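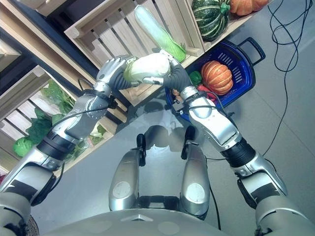

A napa cabbage, held in two silver robot hands.

Why does bread dough grow?

Did you ever see a bowl of bread dough under a towel? In the beginning the dough is small and heavy. Later it is almost at the top of the bowl, and it is soft like a pillow. Who made it bigger?

The answer is yeast. Yeast is a living thing, but it is so tiny that you need a microscope to see one. It belongs to the same big family as mushrooms. In the shop it is sold as small brown grains, and these grains are sleeping.

Yeast wakes up when it gets warm water and food. Its food is sugar, and there is a little sugar hidden in the flour too. When yeast eats, it makes a gas. The gas wants to go out, but the dough is stretchy and keeps it inside, like many small balloons. This is why a slice of bread is full of holes.

The water must not be too hot! At 30 degrees yeast is happy. In the fridge it works very slowly, and in boiling water it dies.

Try it yourself

Ask an adult to help you. Put 2 spoons of yeast and one spoon of sugar in an empty bottle. Add some warm water and shake it gently. Now pull a balloon over the top of the bottle and wait 40 minutes. Look at the balloon from time to time - what does it do?

What happens in the oven?

First the gas gets hot and pushes even more, so the loaf grows one last time. Then the yeast dies from the heat and the dough becomes hard around the holes. The outside turns brown, and the kitchen smells very good.

Written by Ekua Frimpong for the children's pages of Vesdale Library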